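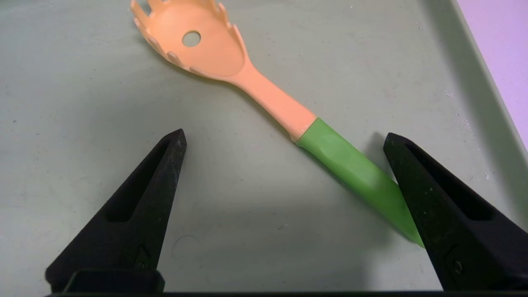 Rolard infusion log app - four months in

Quick one between appointments. Been meaning to write this up since September and keep not doing it.

Background so you know where I'm coming from: immune deficiency, antibody replacement at home, once a week, under the skin. Nine years of it. Before this I used a paper diary from the clinic, then a spreadsheet, then nothing for a bit (don't tell my nurse). Rolard is the paid app everyone in our patient group keeps bringing up. 89 for the year, no monthly option. Tried the free one from Ballamel first, more on that below.

Setup. Fast. Maybe too fast, it asks for product, dose, number of sites, and off you go. Doesn't ask about your pump or needle length until you dig into settings, third screen down. Needle length matters! I went from 9 mm to 12 mm two years ago and it changed everything for me, so why is it hidden.

Logging an infusion. Good. Scan the vial, lot number fills itself in, expiry too. Out of all my vials only one wouldn't scan and the label on that was creased. This alone is worth a chunk of the money. I used to copy lot numbers by hand and there's at least one in the old diary that I'm sure is wrong.

Body map is fine. Tap where the needle went, it shades the spot and fades it out over the next weeks so you rotate properly. Wish the belly was bigger. Fat fingers, kept hitting thigh.

Reminders. Mixed. You can set one for taking vials out of the fridge and one for starting. Mine came at 6:30 pm like they should until an update, then the start one went silent for two weeks. Support answered next day, someone called Lenni Ojala, polite, told me to switch notifications off and on again. Worked. Still.

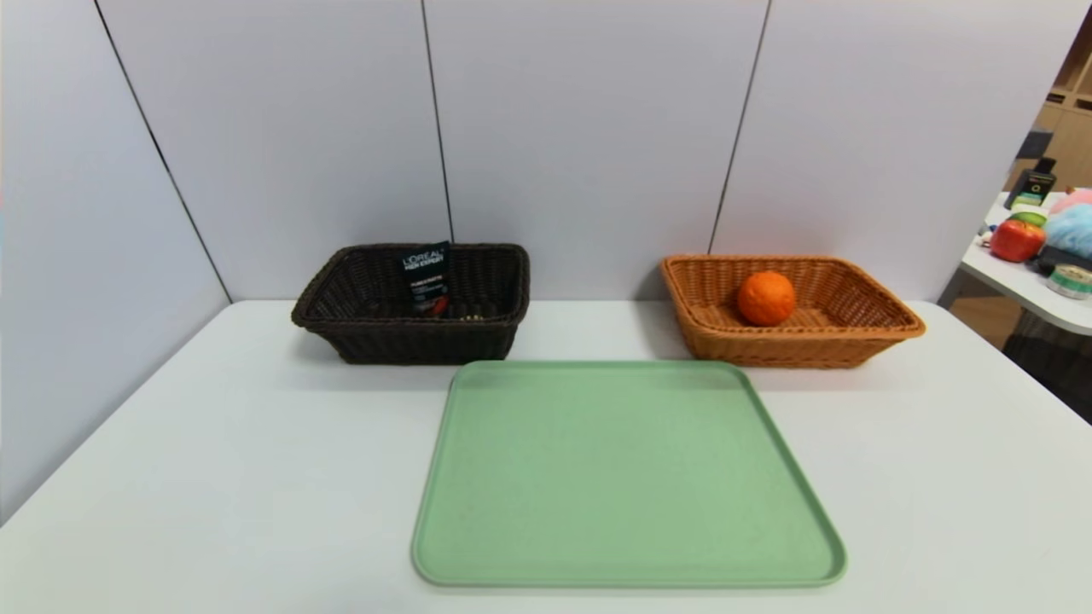

Supplies tracker is the part I was most excited about and the part I use least. You enter needles, syringes, tape, wipes, it counts down each time you log. Great untill you grab an extra wipe and forget. By week five mine said 700 wipes, which, no. I'd typed an extra zero at the start and you can't edit a starting count, only delete the item and add it again. Gave up and went back to sorting by eye, one basket for needles and tape, one for wipes and the rest, like the dark brown and the tan wicker ones there. You look in, you see you're low, you order. No app needed.

Infection diary. This is where it beats Ballamel easily. Start date, symptoms, temperature, antibiotics, days off work, and it lines all that up against your doses on one chart. My consultant liked it. I could see that both my chest infections came after I'd stretched to ten days between infusions while traveling. Kind of knew that. Different when it's a line on a chart.

Export. PDF is nice, two pages, readable. The CSV is a mess, dates come out in three formats. Kaisu Kinnunen from our group keeps all her records in a spreadsheet and spent an evening cleaning hers, she was not impressed. 492 rows.

Privacy. Data's stored on their servers, you can ask for deletion by email. Would prefer a button. Read the policy, it's long, didn't see anything about selling data but I'm no lawyer.

Versus Ballamel: free, ads, no vial scan, body map is a drop down list. Does the basic job. If your on infusions at the hospital and just want dates, use that and keep your money. Pesonen was the other one people mentioned but it wants you to have a clinic login and mine doesn't do those.

Good:
vial scan
infection chart
PDF for appointments
support writes back

Not good:
supplies tracker
needle length buried
reminders broke once
CSV

Four out of five from me. Will renew in the new year if they fix the starting count thing. I've emailed them about it, will update if I hear back.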